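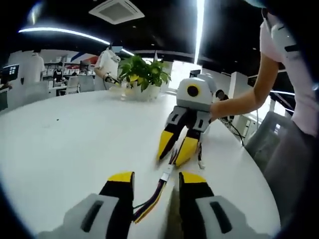 Oratile Le Roux has argued since January that the dancers on Nura should choose their own partners, saying that the producers "were making the most interesting decision on the show and making it where viewers couldn't see it." When the dance competition returns for its second season this fall, the dancers will make that choice themselves, on stage, in the first episode.

FOR IMMEDIATE RELEASE
Jul 12, 2023

POTDEN RENEWS DANCE COMPETITION "NURA" FOR SECOND SEASON WITH NEW PARTNER PICK, REVISED SCORING AND A LARGER CAST

Potden has ordered a second season of Nura, the partner dance competition produced by Hivent. The new season will run for ten episodes, one more than the first, and will be filmed at Grabowska Studios in front of a live audience. Episodes will be released weekly on the Potden streaming service. A premiere date will be announced later this summer.

The cast has been chosen from 390 dancers who auditioned in person or by video. Of those, 17 will appear on the show. They come from ballroom, hip-hop, tap, contemporary and folk dance, and several have never danced with a partner in competition before. Names and short profiles will be released two weeks before the premiere.

How the partner pick works

In season one, the producers assigned pairs before filming began, and those pairs stayed together until one of them was voted out. That system is gone. In the new season, each dancer will perform a short solo in the opening episode. The judges will score the solos, and the dancer with the highest score picks a partner first. The next highest-scoring dancer who has not been picked goes second, and so on until no more pairs can be made.

A dancer who is picked may say no once. After that, he or she must accept the next offer. A dancer who is turned down may choose again right away and does not lose a place in the order.

With an odd number of dancers in the cast, one will be left without a partner after the first pick. That dancer performs alone in the next episode and is safe from elimination for that episode only. Whoever dances alone then has first choice when partners are picked again.

Partners will be picked again after the third and sixth episodes. Pairs who want to stay together may do so if both dancers agree and neither finished in the bottom two. When an elimination breaks up a pair between picks, the dancer left behind may join up with any other dancer who is on their own or may keep going as a solo act until the next pick. The safety rule does not apply to dancers who choose to go solo.

"People watch this show and talk about who should have been dancing with whom," Le Roux said. "Now the people on the floor have to answer that, and then they have to rehearse together all week with whatever answer they gave."

Scoring

Each performance will be scored out of 100. The three judges award up to 20 points each, and the studio audience awards the remaining 40. Audience members will vote on handheld keypads as soon as a routine ends, before the judges speak. The audience score is shown only after the judges have given theirs.

In season one, the audience vote was used only to break ties. Viewers wrote in to say that the reaction in the room often did not match the result, and the change is meant to give that reaction some weight. Viewers at home will not vote, as episodes are filmed ahead of release.

Both dancers in a pair receive the same score. At the end of an episode, the lowest-scoring pair dances off, one against the other, to a piece of music neither has heard in rehearsal. The judges decide who stays – the studio audience has no say in the dance-off. Solo dancers who finish last dance off against a member of the next lowest pair, chosen by the judges.

One dancer will leave in each of five episodes and two will leave in each of four others, leaving four dancers for the finale. The finalists will perform twice, once with a partner and once alone. The winner receives a cash prize and a one-year choreography residency at Grabowska Studios, with rehearsal space and a paid assistant.

Music and rehearsal time

The house band from season one returns and will play for every routine, including the dance-offs. Dancers will have five days to prepare each partner routine, up from four. Hivent made the change after first-season contestants said they needed more time when working in a style that was new to them. Each pair will have a rehearsal coach, and coaches will rotate so that no pair works with the same one two episodes in a row.

Group numbers, which opened each episode last season, have been cut back to the premiere and the finale. The time will go to rehearsal footage, which will run longer than before and will include the conversations that follow each partner pick.

Contestants will have access to a physical therapist throughout filming. A dancer who is injured may sit out one episode without being eliminated. The partner may perform alone or ask an eliminated dancer to step in for that episode. A dancer who cannot return after one episode must withdraw, and the next planned double elimination becomes a single one.

Studio audience tickets

Stage Two at Grabowska Studios has been refitted with seating on three sides of the floor, with room for 184 people at each taping. Tickets are free and will be given out by lottery through the Potden website. Entries open in August, and each person may enter for up to two tapings. Guests must be 16 or older, and anyone under 18 must come with an adult.

Audience members should plan on being at the studio for most of an afternoon and evening. Phones will be collected at the door and returned at the end. Since the audience now takes part in the scoring, friends and relatives of the contestants will be seated in a separate section without keypads. Wheelchair seating and sign language interpretation are available at every taping and can be requested on the entry form.

Where to watch season one

All nine episodes of the first season are available on Potden with captions and audio description. A recap special covering the first season and explaining the new rules will be added one week before the premiere. Le Roux and two of the first-season finalists will take part.

"There were things we got wrong the first time, and the contestants were good about telling us," Le Roux said. "The band was right. The floor was right. The pairs needed another look – and so did the scoring."

About Nura

Nura is a partner dance competition in which dancers from different styles are scored by a panel of judges and a studio audience. It is produced by Hivent for Potden. Oratile Le Roux is executive producer.

About Hivent

Hivent produces competition and studio entertainment programs for streaming and broadcast. Its work includes dance, cooking and quiz formats.

About Potden

Potden is a subscription streaming service offering original series, live events and a library of unscripted programs.

Media contact

Requests for interviews, set visits and review copies can be sent to the Potden press office through the media page of the Potden website. Set visit requests should include the name of the outlet, the number of people attending and any filming equipment they plan to bring. Cast interviews will not be scheduled until the contestants have been announced.

###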